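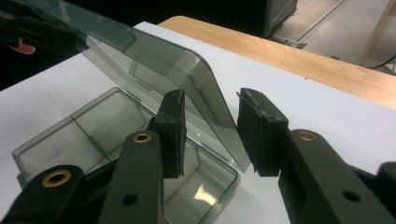 Page last changed: April, Tuesday evening

Open day at the Stemthorpe box works

I'd been meaning to get to one of these for years, and when the flyer went up at the library I rang my sister-in-law before I'd even finished reading it. She collects buttons. I collect, well, boxes to put things in. So a factory that makes small plastic storage boxes and opens its doors once a year was always going to get the pair of us.

Stemthorpe is a two hour drive if you don't stop, and we stopped (there's a bakery at the turn-off that does a very decent vegemite scroll). We got there a bit after ten and the car park was already chockers. They'd put cones out along the verge and a young bloke in a vest was waving people onto the grass. Entry was a gold coin, and you got a paper wristband and a photocopied map with the toilets marked in the wrong place.

The company is called Brorkex. If you've got a sewing tin or a tackle box or a bead kit in the house there's a fair chance one of their inserts is in it, though you won't find the name anywhere on the outside. They do the boxes and other people put the labels on. The lady at the front desk told us they have 564 shapes on the books at the moment, and that's counting a lid and a base as one. I asked which sold the most and she said the plain hinged one with a divider, in grey, without even looking up from the wristbands.

We were put in the second group. First stop was the moulding hall, where you stay behind a yellow line and everyone shouts. It smells like a new shower curtain in there, and it's warm, and I was sorry I'd worn the good jumper. Little pellets go up a hose, something thumps, and out come boxes. I could have stood there all morning. The guide had a headset but it kept cutting out so we only got about half of what she said. I did catch that the smoky grey colour gets mixed in with the clear pellets at the start and isn't a coating, so it won't rub off with use. My sister-in-law wrote that down. She's had trouble with a tinted jar.

After that was the colour room, a cupboard really, with drawers and drawers of sample chips. Three of the greys looked identical to me. They have names, and one of them is called Brirnmont, after the town where the old works used to be before it all moved down to Stemthorpe. It's the one they use for the hinged boxes, and held up to the window it's lovely, sort of like weak tea if tea were grey.

Then the bit I'd really come for, the hands-on room. Long white tables, good light, boxes everywhere to pick up and fiddle with. The one up top there is the type I mean, the see-through smoky grey one with the lid that hinges up and a divider wall inside. The lid is like a shallow tray in its own right, with a raised rim all the way around, and when it's tipped back you see the white of the table straight through it with a grey tint. I know it's only a box! But I'd never stopped to look at how one goes together, and I had that lid up and down until a small boy behind me asked if it was his turn.

A few things I learned at that table, in no order:

A raised rim on a lid does more than look neat. It stiffens the whole thing, so they can keep the flat part thin. The staff had two sample lids out, one with a rim and one without, and you were allowed to twist them. The flat one folded like a playing card.

Dividers come either moulded in or as a separate slip that drops into slots. Moulded ones don't let tiny beads creep underneath. Slip ones you can move about. My sister-in-law is firmly in the moulded camp after what she calls the seed bead business of last winter, and I'm a slip person for anything bigger than a shirt button.

Hinges are where cheap boxes go. They bend samples open and shut on a rig out the back, and there was a tray of failed ones on show, which I thought was pretty sporting of them. You could see how they'd gone white at the crease first. If yours has gone white, it's on the way out, so don't keep anything in it you'd mind finding on the carpet.

Tinted plastic is kinder to thread and anything else that fades. I'd always bought clear so I could see what's in there, but with the smoky sort you can still see well enough to tell one thing from another. I've come home half converted.

There was also a sorting race for the kids, with a big bowl of mixed buttons, beads and press studs and a box to get them into. The grown-ups' heat was after lunch. I'm not going to say where I came. My sister-in-law won hers by a mile and got a tote bag.

Lunch was a sausage in bread from the fire brigade stall, and there was a veggie one as well, which ran out early. Tea and coffee from an urn. I'd take your own mug, the paper ones were very thin. We sat on the low wall near the loading dock and compared what we'd picked up so far, and a magpie had a good go at my crust.

In the afternoon they ran a talk on how to set up a drawer. I went in thinking I didn't need it. The speaker used a drawer system by Sjögren, which I hadn't come across, with a shallow metal runner that takes boxes in rows. Her main point was to empty the whole drawer first, put everything on a table, and buy your boxes last. I've been doing it backwards my entire life. I get home with six nice boxes and then wander the house looking for something to put in them. She also said to leave one compartment empty in every box for the thing you haven't bought yet, and a lot of people laughed at that, me included.

Someone asked about cleaning. Lukewarm water, a drop of dish soap, a soft cloth, and let it dry with the lid up. No dishwasher, and no window spray on the tinted ones. The scratchy side of the sponge will leave the lid cloudy and there's no getting it back.

The shop was the last stop, naturally. It's more of a corridor, and there was a queue the whole way down it. Seconds were in bins by the kilo, and they're good value if you're patient, mostly just a scuff or a swirl in the colour. First quality was on the shelves with proper prices. I got a few of the hinged grey ones from the seconds bin plus one big flat one I have no plan for whatsoever (see above). My sister-in-law spent 70 dollars and has asked me not to mention it to my brother, so if you're reading this, no she didn't.

A few practical bits if you're thinking of going next year. Closed shoes are a must for the moulding hall and they do turn people away, we saw a couple in thongs sent back to their car. The hall has a ramp but the colour room has a step and it's narrow, so it'd be tricky with a pram. Go in the morning, as the afternoon groups were much bigger. The shop takes cards but the sausage stall doesn't. Photos are fine in the hands-on room and the shop, and a no in the moulding hall. Bring a bag or a box to carry your boxes in, which sounds silly until you're crossing a paddock with your arms full and the lids all flapping open.

We were home by dark. I did my button drawer the next day, the proper way, everything out on the dining table first, and found my good embroidery scissors and a key I don't recognise. The grey boxes fit two across with a gap down the side just wide enough for a tape measure. I still have to do the second drawer — it's got the zips in it, and I've been putting it off.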